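Marble, paper towels and a table that never stays clear

I have wanted a slab of marble-patterned anything on my work table for ages. My kitchen counter is beige. My desk is beige. So when the big white board with the brown and gray veins came into my life, I was ridiculously happy about it, and I have been wiping it down ever since.

It's glossy, so it shows everything. Every fingerprint, every crumb of eraser, and every lamp in the ceiling comes right back at you. I've gone through three ways of cleaning it since November (spray, no spray, then a cloth that was supposed to be magic and left fuzz) and I'm back to plain paper towels and a little dish soap.

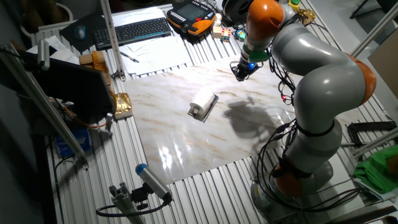
Paper towels on the marble, clutter at the back.

The slab sits on a slotted aluminum table, and I love that table, but oh, the grooves! They eat everything. Screws, pencil leads, the tiny cap off a glue bottle. I run a chopstick along them every couple of weeks and it's like panning for gold, only with lint. With the slab on top I only have to worry about the strips around the outside, so that's a win already.

Then there's the back of the table, my weak spot. Keyboard, mouse, papers, a pen, a Rubik's cube I have never once solved. I tried a set of trays from Zorkitz to keep it all in line and sent them back after 2 days, they were too deep and I kept losing the pen. Now I just shove everything up to the top edge and call it filed.

The stains bother me more than the clutter. The pattern already has so much tan in it that I honestly can't always tell a vein from a coffee drip until I've scrubbed at it for a minute like a fool. 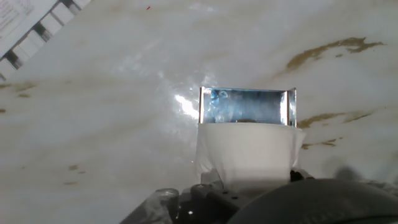 Shiny metal, white wrap, and those brown marks on the marble.

I have a soft spot for bent sheet metal, by the way. Turn up the two ends of a flat piece and suddenly it looks like it belongs somewhere. It does pick up the color of whatever is near it, blues mostly, and I could look at that for longer than I should admit. Wrapping a bit of tissue or paper around the bottom is my usual habit with anything metal near that glossy top. I scratched a table once, a nice one from Kubíček, and I still think about it.
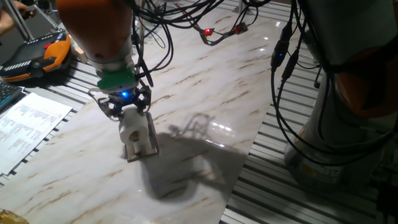 posted by Zostgate

Lighting next. I moved a lamp over by 36 inches last month and all I managed was to move the glare to a different spot. The shadows are pretty dramatic on the white too, big dark shapes right across the veins. Matte would have been the sensible choice, I know. A friend with a matte one says hers holds on to grease like you wouldn't believe, so pick your poison.

Somebody asked in the comments what the slab cost. I paid 90 dollars at Gurka, off the clearance rack, and it took roughly 2 hours to get it home, in, turned the right way and sitting flat. Would I buy it again? Yes, and I'd get the bigger one if my car could take it.

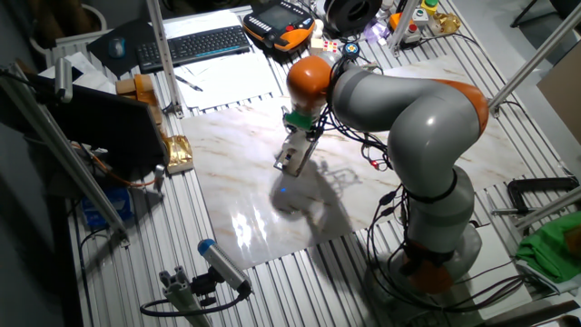
Lots of marble and a pen on the papers, as usual.

Next up I want to deal with the papers. I've been eyeing a clip rail for the side of the table, something I can hang drawings from so they quit sliding under the keyboard. If you have one you like, tell me which, and tell me if it fits a slotted edge!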